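Notes from the Back Porch
The toy bin issue

Hello again, and a special hello to the 16 of you who signed up at the Clastel craft sale. I promised a newsletter about gardening and the garden is finished for the year, so you're getting toys instead. I've been meaning to write this one since July, when my sister Amparo Huamán dropped off her kids for a week and I discovered that we own a truly ridiculous number of small rubber animals.

I should say up front that I'm not an organized person. I like the idea of it. I have bought the baskets with the little chalkboard labels (twice!) and I have written on the labels in my best handwriting, and within a month the one marked BLOCKS had a wet swimsuit and half a bagel in it. So please don't take any of this as advice from somebody with a tidy house. It's more of a report from the field.

What finally worked for us was one bin. One big, ugly, gray metal bin, up on a table. Everything small and squeezable goes in there and nothing gets sorted. I got the idea from Agustina Ledesma, who runs the toddler room over in Musbridge and has been cleaning up after other people's children for longer than I've been cleaning up after mine. Her feeling is that a child will happily throw a duck into a big container and will never in a million years put a duck in the duck basket. I thought about that on the drive home and then gave away all my chalkboard baskets.

The metal part matters more than I expected. I had a fabric cube before this, and anything sticky that went into it became part of the cube. Metal you can wipe. It scratches, it gets cloudy, whatever coating somebody once put on it starts to look patchy, and I find I don't care one bit. It also makes a wonderful noise when something lands in it, and I'm convinced the noise is half of why my two youngest like cleaning up. (If you live in an apartment with people downstairs, put a towel in the bottom and make your peace with it.)

I also like that the sides slope. Things slide down toward the middle, so you don't get the little graveyard of forgotten toys in the corners that you get with a square tub. Well, you get less of one.

The lineup at the moment is the yellow duck with the orange beak, a pink and gray sea creature that the kids call a shark on some days and a dolphin on others, a small orange-brown animal that has caused a lot of debate at our breakfast table, and a squeeze bottle with a pointy nozzle. And the red box. There's always a red box, isn't there? 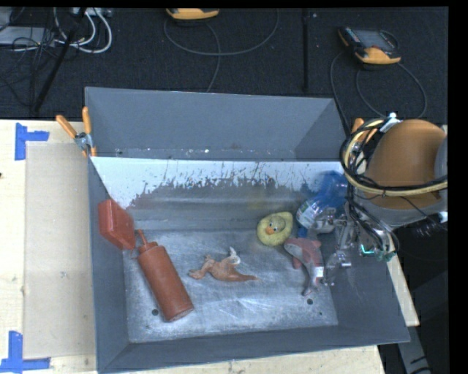
What goes in and what stays out

My rule is that if it can be dropped from shoulder height without anybody crying, it can go in the bin. Rubber animals, yes. Plastic cups and bottles, yes. Puzzles, no, and I learned that one with a 690-piece lighthouse that is now a lighthouse with no top. Anything with batteries stays on the shelf. Books stay on the shelf too, though Kevin Marulanda from down the road tells me he keeps the bath books in with his, and his household seems to be thriving.

The squeeze bottle deserves its own paragraph. I almost threw it out when I cleared the kitchen drawers, and then I watched my youngest spend an entire afternoon pretending to put ketchup on the duck. An empty squeeze bottle, well washed, is one of the best toys I've ever given anybody. It puffs air. It squirts water in the yard. It can be a rocket or a microphone or, for one long week, a baby named Grenovby, and please don't ask me where that name came from. If you're giving one to a little kid, check that the cap is on tight and give it a good tug now and then.

Washing day

Every 2 weeks or so I tip the whole lot into the kitchen sink with warm water and dish soap and let it all sit while I drink my coffee. Then I squeeze out anything hollow. Do this over the sink and point it away from your face! Bath ducks with a hole underneath hold on to water for ages, and if what comes out has black bits in it, say goodbye to that duck. You can seal the hole on a new one with a dab of hot glue before it ever gets wet, and the kids lose the squirting but you gain a duck that lasts.

While the toys drain on a dish towel I wipe the bin with the same soapy cloth, dry it really well, and go over the bottom with my hand to check for rough spots. Metal edges are the one thing I'm fussy about. If you pick up a secondhand bin, feel all the way around the rim before you let a child near it, and if there's anything sharp, file it down or pass it by.

Toys go back in completely dry. I've been impatient about this and the smell taught me better.

Where to look for one

Octavio Arango, of Arango Hardware, has a stack of used metal bins behind the paint counter, and he'll let you carry one around the store to see if you can stand the weight. Mine came from there. Restaurant supply places are good too, and so is any farm sale. Take a tape measure, because I didn't, and my first one wouldn't fit through the mudroom door with my arms wrapped around it. It now holds potatoes.

You don't need a special table for it. Ours sits on plain pale wood that has had everything under the sun spilled on it already, low enough that the kids can reach right down to the bottom.

Odds and ends

Yhon Yupanqui is collecting outgrown bath and sand toys for the Musbridge swap again this year. Clean ones only, please, and no loose batteries. You can leave a bag on his porch at 2910, the house with the green mailbox, any time before supper.

Last month's pear cake recipe should have said one teaspoon of baking soda, and I'm so sorry to the reader who used a tablespoon. I hope the oven has forgiven you.

Next time I'm going to tackle the mitten situation. If you have a system for mittens, write back and tell me, I'm begging you.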